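Tidley cell upkeep meeting, minutes

Present: Napaporn Sitthichai (chair), Orathai Hemmin, Wanpen Wongsuwan (minutes). Apologies from Rocío Alvarado, who sent a list instead, and it was long.

1. Finger pads. Replaced at 2000 cycles, as the sheet says. The old pads had done 2997, as the sheet does not say. Orathai will move the reminder to somewhere people look.

2. Wrist screws. Retightened. One spare left over, origin disputed.
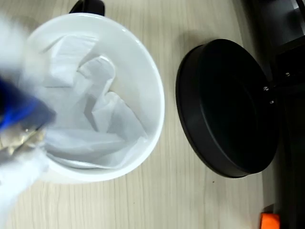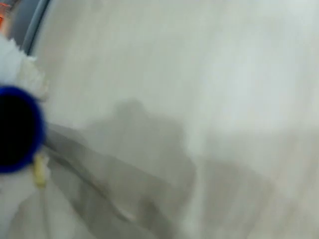
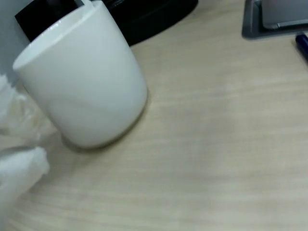

3. Camera mount. Napaporn wants the wrist camera checked for play before each run, which she also wanted in June. Wanpen asked what counts as a fair test of focus. Agreed: blur on a fast move over the bin is allowed, but plain things such as the white cup on the table should come out with a clean rim. Anything worse goes to Orathai.

4. Cable. The Zustirbridge replacement is 160 mm too short. Returned, with a note that was toned down twice.

5. Next meeting. In 7 weeks, or when something falls off.

Closed at 4:40 pm. Item 2 stays open.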